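Lo que pasa con las joyas cuando nadie las lleva 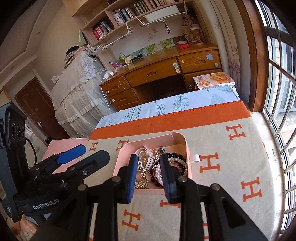
Empecé a interesarme por la plata ennegrecida cuando heredé de mi tía un juego de cubiertos y una cadena que parecían sacados de una chimenea. Hasta entonces pensaba, como casi todo el mundo en mi casa, que la plata se oxidaba. Luego leí un poco y vi que lo que tenía delante era sulfuro de plata, una capa muy fina que se forma cuando el metal reacciona con compuestos de azufre del aire. La palabra óxido la seguimos usando en casa por costumbre.

El azufre está en más sitios de los que yo suponía. Lo sueltan los huevos, la cebolla, la lana, algunas gomas elásticas, ciertos cartones y bastantes pinturas. Mi tía guardaba la cadena enrollada en un calcetín de lana, sujeta con una goma, dentro de un cajón que daba a la pared de la cocina. Visto ahora, era difícil elegir peor.

Llevé la cadena a Golshifteh Zamani, que arregla joyas y relojes en un local de dos habitaciones en Hestport. Me la devolvió en April Street, que es donde tiene la recogida, con una hoja escrita a mano por las dos caras. La mitad de lo que cuento viene de esa hoja. La otra mitad son pruebas mías, algunas malas.

La primera prueba fue la del papel de aluminio y el bicarbonato. Se forra un recipiente con aluminio, se pone la pieza encima de manera que lo toque, se añade bicarbonato y se echa agua muy caliente. El azufre pasa al aluminio y la plata se queda donde estaba. Con los cubiertos me fue bien. Huele a huevo podrido durante un rato y conviene abrir la ventana. Con un anillo que tenía el dibujo oscurecido a propósito me fue mal, porque el método no distingue entre la suciedad y la decoración. El anillo quedó de un gris plano y ya no se lee el relieve. Golshifteh me dijo que se puede volver a patinar, pero todavía no lo he llevado.

Tampoco sirve para piezas con piedras pegadas, perlas, ámbar o turquesa. El agua caliente ablanda algunos adhesivos y las piedras porosas la absorben. Para esas, paño seco y paciencia.

El chapado es otro asunto. Una pieza chapada en oro tiene una base, normalmente de latón o de cobre, y encima una capa que se mide en micras. Una micra es una parte de 1000 de un milímetro. Cuando en una tienda ponen «baño de oro» sin más, la capa puede ser mucho menor que eso, y cada vez que se frota con un paño de pulir se va un poco. Yo tenía unos pendientes chapados que limpiaba cada pocas semanas con el mismo paño que usaba para la plata. A los dos inviernos asomaba el latón por los bordes. El paño de plata lleva abrasivo, cosa que pone en el envoltorio y que yo no había leído.

Desde entonces lo chapado lo limpio con agua tibia, una gota de jabón neutro y una gamuza, sin apretar. Después lo dejo secar del todo antes de guardarlo. En la hoja de Golshifteh esto último está subrayado. Las cadenas finas retienen agua entre los eslabones bastante más tiempo del que parece, y si se guardan así aparecen puntos verdes.

También está el perfume. Mi costumbre era ponerme primero el collar y luego la colonia, por la prisa. El alcohol se evapora, pero quedan aceites, y a eso se le suma la crema, el protector solar y la laca. Ahora las joyas son lo último que me pongo y lo primero que me quito. En la piscina no las llevo. El cloro ataca la plata y también las soldaduras de algunas aleaciones de oro, y una cadena que se rompe en la piscina rara vez vuelve a casa.

Para guardar, probé varias cosas. Compré en Pumphrey unas bolsitas con cierre y unas tiras de papel antiempañante, 32 en el paquete, de las que he usado menos de la mitad. Las tiras absorben el azufre antes de que llegue al metal y hay que cambiarlas cada cierto tiempo. La bolsita va bien si se le saca el aire. Para las cadenas, el truco que más me ha servido es dejar el cierre fuera de la bolsa, con el resto dentro, y así no se anudan. Antes de eso deshacía los nudos con dos alfileres sobre un plato, con unas gotas de aceite de bebé, y a veces tardaba una tarde entera. El aceite hay que lavarlo después.

Las perlas van aparte y sin bolsa hermética. Necesitan algo de humedad y en plástico cerrado se resecan. Las tengo en una funda de algodón, tumbadas, porque colgadas acaban dando de sí el hilo. Al collar de mi madre le cambiaron el hilo en Zetalbridge hace tiempo y ya le toca otra vez.

En cuanto al gel de sílice, uso los sobres que vienen en las cajas de zapatos. Los pongo con la plata, nunca con las perlas ni con los ópalos.

La cadena de mi tía la llevo casi todos los días y está mejor que cuando volvió del taller. El roce con la ropa y la piel frena bastante la capa negra, aunque no la evita. Los cubiertos, en cambio, se usan dos veces al año y hay que repasarlos las dos. He pensado en sacarlos a diario, pero no van al lavavajillas y en mi casa eso es pedir mucho. De momento siguen en su estuche, envueltos en una franela tratada que me costó menos de lo que pensaba. Me queda por resolver el cuchillo del queso, que tiene el mango relleno de resina y suena suelto.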